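Horard build FAQ

Last updated 11 February 2023

These are the things I get asked most at the bench and by email. If yours is missing, write to me and I'll add it. I love getting mail about this robot. - Gerardo Sanna

What is Horard?

A two-armed robot on a wheeled base that I'm building in the back corner of the Ullesis shared workshop. The goal is a machine that can tidy a room at an unhurried pace: put things back on a cabinet, open a drawer, set a chair on its feet. Right now it can do a little of that in simulation and much less of it on the real floor, and I'm having a wonderful time.

How far along is it?

The base drives. One arm is fully assembled and wired, the second is assembled up to the elbow and waiting on a bearing I ordered in the wrong size (twice!). The shell is printed and sanded but I keep it on a shelf, as I have to get at the wiring most evenings. In simulation everything is finished, so that's where most of the learning happens.

What are Ferri and Manell?

Ferri is the gripper. Two parallel fingers, black housing, one motor. It started as its own little project before Horard existed, and it kept the name.

Manell is the practice room. It's a simulated room with a robot model dropped into it, and I use it to try reaches before I risk the real motors. The names don't stand for anything, I just like having something to call folders.

Why two fingers? Wouldn't a hand be better?

A hand would be great and I'd still be building it. Two fingers can pick up a bottle, pinch a drawer handle and grab a chair rail if you come in at the right angle. The whole trick is the angle, and that's something I can work on in software with a cup of coffee next to me. If you're starting your first build, please start with two fingers. You'll be picking things up so much sooner.

How much has it cost so far?

More than I planned and less than a used car. The arm motors are the big item. The printed parts are cheap, but I reprinted the left shoulder until I was sick of the sight of it, so count your failures when you budget. The Ullesis membership covers the saws, the printers and the good soldering station.

Did you need to know how to program?

I knew enough to be dangerous. The motor control is written in plain Python and I learned the rest by breaking it. The best habit I picked up was saving every single run with a note on what I'd changed. I have 2,664 saved runs in the Manell folder and I've gone back to very old ones more often than I'd ever have guessed. One line of notes per run is plenty. "Elbow limit lowered, still hits cabinet" tells me everything a year later.

What do you mean by a run?

The simulated robot starts somewhere in the room, gets one job and has 38 seconds to do it. Then it stops wherever it is. I score it pass or fail by script and look at the fails myself. I used to give it longer, but a reach that hasn't worked by then is usually wandering, and short runs mean I get through a batch of 100 while dinner's in the oven.

How do you decide something is ready for the real robot?

Ten clean passes in a row with the start position shuffled each time. After that I try it on the workshop floor at 10 percent speed with my hand on the stop button. I've kept to this rule since last March, when I skipped it and drove the elbow into a vise. The vise was fine.

What is the stop button wired to?

Motor power, directly, with nothing clever in between. The computer stays on so I keep the log. Please wire yours this way too! I'm relaxed about almost everything in this build, but a stop that has to ask the software for permission isn't a stop.

Can I visit and see it?

Yes, please do. Evenings are best. Email first so I can have it out of its corner and the batteries charged. Kids are welcome and get to press the stop button.

Why is the practice room so strange looking?

I get this one a lot! I picked the surfaces so I can tell at a glance which wall I'm looking at, even when the view is tilted. Hexagon tile and orange-brown flagstone are impossible to mix up. The shadows are on the cheapest setting my old graphics card can handle, so they come out with hard, blocky edges. I could have smoother ones if I was willing to wait, and I'm not.

The furniture isn't always tidy either. I want it to plan around a chair that's on its side, as that's how chairs end up at my house.

Do you have any views from the simulator?

I sure do. Three views from Manell, all from the same session.

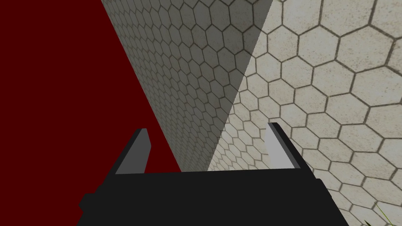 Fingers open, nothing held.
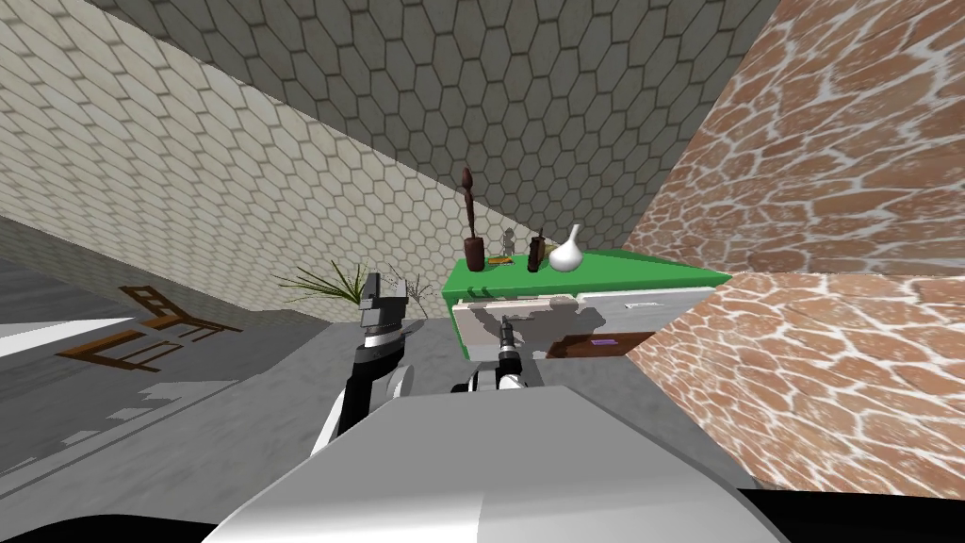 Both arms at the cabinet with the green top.

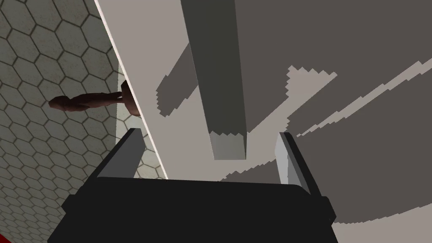

What's the hardest part been?

Getting two arms to share one small space. A single arm reaching for a cabinet is a nice weekend problem. Add a second and each one becomes furniture for the other, except it's furniture that moves. My first fix was to let them take turns, and it worked, but it looked like two polite people stuck at a door. Now each arm publishes where it's going to be for the next second and the other plans around that. It fails in more interesting ways, and the passes are a joy to watch.

Does what works in simulation work on the real robot?

Some of it, and the gap is smaller than I feared. Driving carries over nicely. Reaching carries over once I've measured the droop in the arm and fed it back in. Grasping is where it falls apart. Real surfaces are slippery, my real fingers flex, and the rubber pads pick up dust from the table saw. I wipe them with alcohol before each session and it makes a huge difference.

Can I have the files?

Yes. Ask and I'll send you the Ferri drawings and the print settings. The Manell setup is a bit of a mess, and there are paths in there that only make sense on my laptop, but you're welcome to that as well. The arm drawings I'd like to hold onto until the elbow is sorted out. I don't want to be the reason somebody else prints a bad one.

What would you do differently?

I'd label the cables on day one. I'd buy the bearings before printing the parts they go in. And I'd have started on the practice room months earlier, while I was waiting for motors to ship, when I had nothing to do but read forums and move my soldering iron from one side of the bench to the other.

What's next?

The second elbow first. Then the drawer job, with one arm pulling and the other keeping out of the way, which passes in simulation about as often as it fails. After that I want to get the shell on and leave it on for a whole week. If you've got a good way to route a motor cable through a rotating wrist without a slip ring, my inbox is open.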